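Fold the jersey, you animals

My brother-in-law Gualtiero Marino keeps his basketball jerseys in a heap, and we have been arguing over it since April. His line is that a jersey is basically a rag with a number on it, so who cares? I care! I grew up in Bellport in a house where the good shirts got laid out flat and smoothed by hand before anybody was allowed near a drawer, and I still think my mother had it right.

You don't need a fancy table for it either. Give me a wide padded surface with some grip to the fabric - gray is perfect, a red shirt really pops on it - and clear the middle before you start.

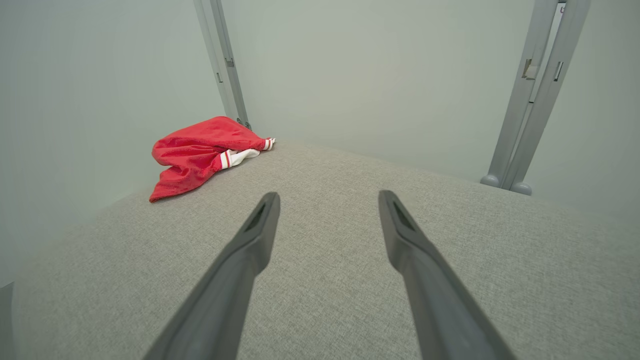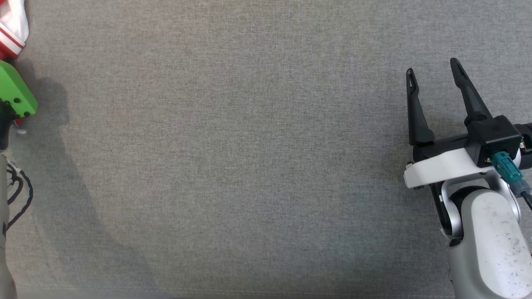
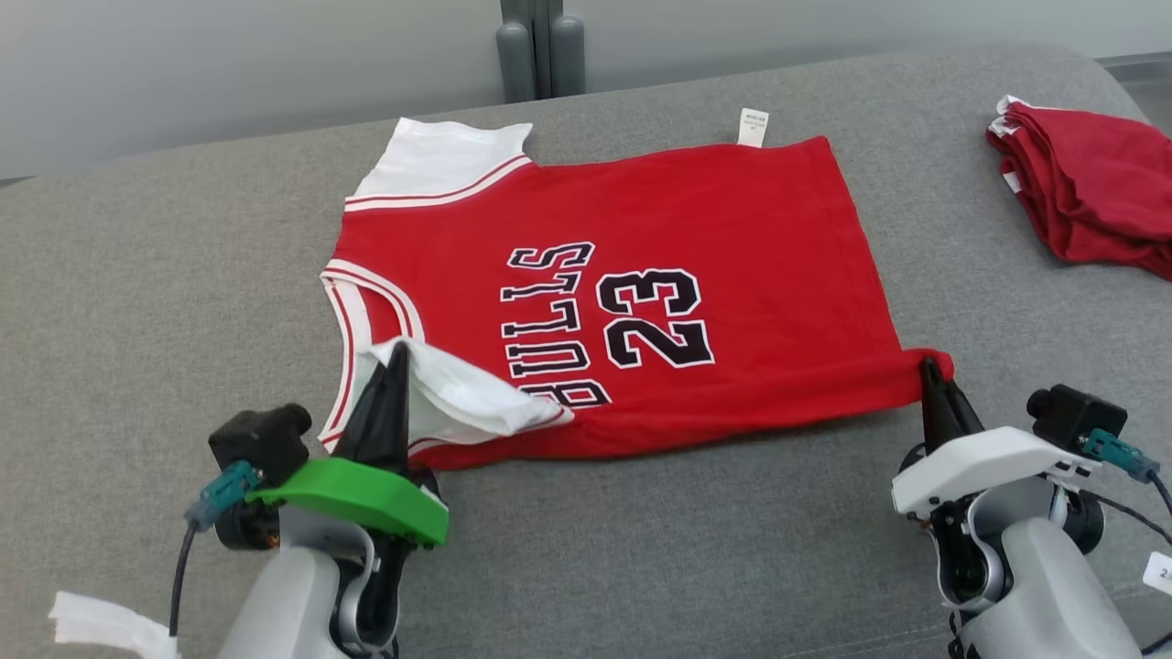
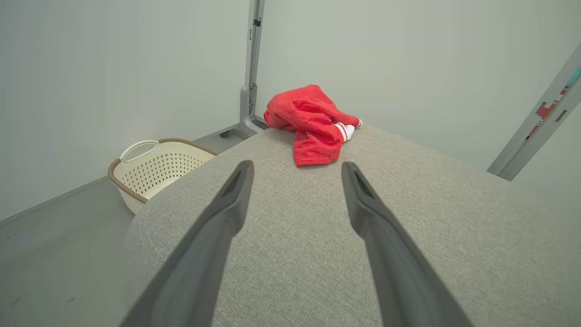

Third picture: the Bulls 23, spread out sideways on the gray fabric.

Big block letters like those are what I worry about. Leave them scrunched up under a pile all summer and you get creases right through the name (ask me about my old Flemden league shirt, or better, don't). So flat first, then the sides in, then the bottom up, and keep the lettering away from the hard folds if you can.

Gualtiero says life is too short. Fine, but it takes me less time than he spends digging for the one he wants, and he owns way more of them than I do. I'm coming over to do his whole closet.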